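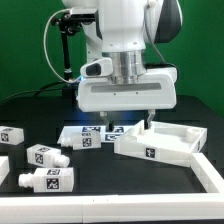
Section 3. Comparing Grippers on the Bottle and Tray Bench

Use this section when you are deciding between the Vesus and the Tsikata gripper for light pick-and-place work. Both data sheets promise more than we would sign for. Run the test yourself, on your own arm, before you order anything.

Before you start

The parts are white bottle-shaped blocks with printed square markers, plus a tray with raised walls. The same parts go to both grippers. If you swap parts between runs, throw out the numbers.

CAUTION: Keep hands off the bench while the arm is enabled. The Kallow controller's "soft stop" is a software feature. Use the real stop button.

1. Mount the first gripper and tighten the collar. Route the cable with enough slack for a full wrist turn.

2. Open and close the gripper 10 times with nothing between the fingers. Write down any missed command. The Kallow log rounds some of these away, so keep your own sheet.

3. Lay the bottles on their sides, at different angles. Do not line them up neatly. Vendors line them up neatly.

4. Check that the fixed camera reads the markers from where it is clamped. Save the bench layout under a new name.

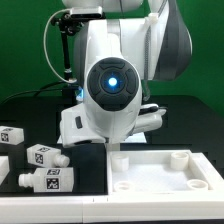 Can I skip the empty cycles if the gripper is brand new?

Run them anyway. A new gripper that misses a close command will look like a bad grasp later, and you will spend an afternoon tuning the wrong thing.

5. Run 200 picks at the default speed. Count a pick as good only if the bottle is let go inside the tray. A bottle leaning on the wall is a failure, whatever the status screen says.

6. Change the gripper, load the saved layout, and repeat steps 1 through 5.

NOTE: "Adaptive force" on the Vesus can be switched off. Try it both ways. At Stedville we have yet to see a difference we could tell apart from luck.

7. Turn on the wrist camera and repeat 3 picks from each starting angle. Look at the live view during the approach, when the fingers are close to a part. Soft or shiny material near a tray edge is a fair thing to try too, and neither maker lists it.

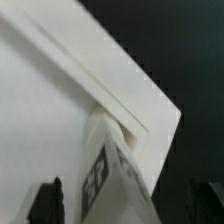 Tsikata support told us by e-mail that the wrist view should be left out of any scoring and used only for aiming. We agree for now. Score from the fixed camera, and keep the wrist video for working out why a pick failed.

8. Copy the totals to the comparison sheet. Leave the "ease of use" box blank until a second operator has run the bench.

CAUTION: Cut power at the controller before removing a gripper. The light going out on the wrist does not count as proof.

3 comments
10 shares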